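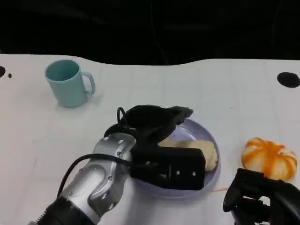
A pale turquoise mug on a white tabletop.

Endosville, May 9, 2020

The Arnholm Rail Trail Society is delighted to announce that the old line between Endosville and Calvo will open to walkers and cyclists in August, after a good many winters of clearing brush, arguing over culverts and waiting for the river to go down.

The trains stopped coming through more than 60 years ago, and anyone who has tried to follow the line since will remember the brambles. The new path takes in the stone abutments at Jelon, where a village of about 400 people once had a mill, a school and 2 churches. Only the schoolhouse still has its roof, and the lilacs by the gate have gone quite wild, but it is a lovely place to stop on a bright morning and we hope a great many of you will.

The surface is packed gravel for most of the way, with a rougher stretch through the cutting east of Jelon where sturdy shoes would be wise. Dogs are very welcome on a lead. There is parking at the Endosville end, beside the former goods yard, and a smaller lay-by at Calvo which does fill up early in fine weather.

Entry is free, and a folding map with notes on the old stations will be on sale for 5 dollars at the Endosville library and the general store in Calvo. Money from the maps goes towards benches and a new footbridge rail.

Details of the opening walk will follow in early summer, and enquiries may be left with the Society at the Endosville library.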